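Turna magazine brings its summer supper club to Lekus Hall this June

Readers of Turna, the little quarterly about food, gardens and the people who look after both, are warmly invited to pull up a chair at Lekus Hall this June for the first of our summer suppers. We have been talking about doing this for longer than we care to admit, and it is a real pleasure to be able to say that the doors will open at 6 and the soup will be on the table soon after.
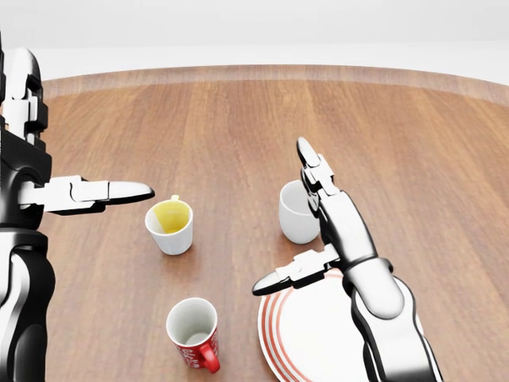 The cooking is in the hands of Savvas Vasilakis, whose column on beans and greens has brought in more letters than anything else we have printed (the one about broad bean skins is still being argued over). He will be making his grandmother's lentil soup, a big tray of stuffed tomatoes and a walnut cake, and he has promised to come out of the kitchen between courses for a chat.

"I have fed big families and I have fed small restaurants, but never a room full of people who have already written to tell me I use too much dill," said Savvas. "I am looking forward to it very much, and I shall be using the same amount of dill."

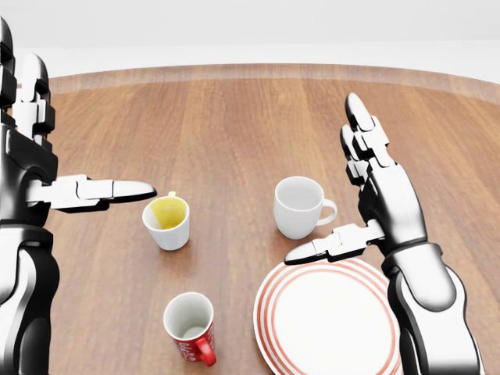 Turna, Issue 9

There are 200 places, and subscribers may book theirs a week ahead of everybody else. The bread comes from the Skelum bakery, two streets away from the hall, where they are kindly baking a second batch that afternoon just for us. Please do tell us when you book if there is anything you can't eat, and bring a jar if you would like to take some soup home!

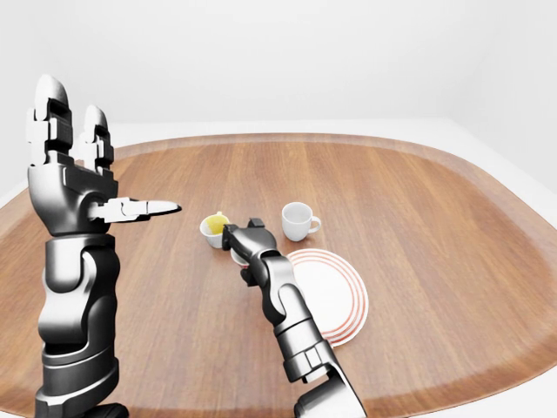

A wooden table with rounded corners and a small white cup.

After supper there will be a seed swap in the side room, with envelopes and pencils laid out for anyone who comes with a pocketful of something and no label. Last year's postal swap saw 952 packets change hands, a good many of them runner beans, and we would dearly love to see a few more flowers this time.

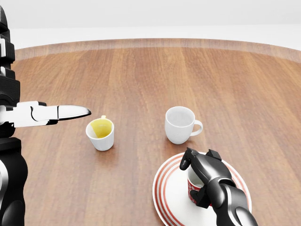 Tea and coffee will carry on until 9, when we have to hand back the keys. Tickets can be booked through the Turna office or at the counter of the Skelum bakery, and children under six come free.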